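Home Docs Data Issues (25) Contact
Filed under: Datasets / Workplace & Automation

Clerkevham Bench Set: README

Last touched 17 Mar 2022

Hi! I look after this set, so if something's broken it's probably me. It holds 2,202 short episodes from one arm at the Clerkevham shop, plus the shift notes people wrote while the arm was learning our kitting work. The notes are the part I care about most (the joint logs are fine, but go read the notes).

What's in the folders

episodes/ has one file per attempt, good or bad. I left the failures in.
notes/ is plain text, typed up from the clipboard by the bench. Spelling is as written.
rota/ shows who was on which job each week, before and after. Names are swapped for initials unless the person asked otherwise.

A bit of background

We pack small parts for Lelteo and Doherty. It used to be two people per bench, picking and placing all shift, and wrists paid for it. Now the arm takes the repeat picks and one person runs the bench: loading, checking, and fixing whatever it fumbles. Hours stayed the same, but the job got quieter and a lot lonelier, and the notes say so in stronger words than I'd use.

We also moved the morning break because of it. With one person per bench, somebody has to cover, so breaks are 25 minutes now and staggered. Check the rota before you read anything into the gaps in the logs!

Block stacking is the warm-up task, and 100 of the episodes are just that. If you only want kitting, filter on task=kit.
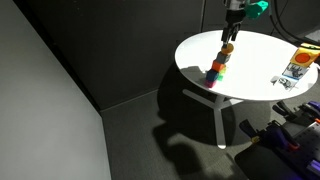 Şengül Karabulut wrote back after the first release that the stacking runs were how she learned to trust the thing, and that she'd still like a second person on the bench after lunch, arm or no arm. Her note is in notes/ under her full name, as she asked.

Known problems

Timestamps in the Flaneo export are an hour off for 40 episodes. I have a fix half written.

3 comments | Share (40)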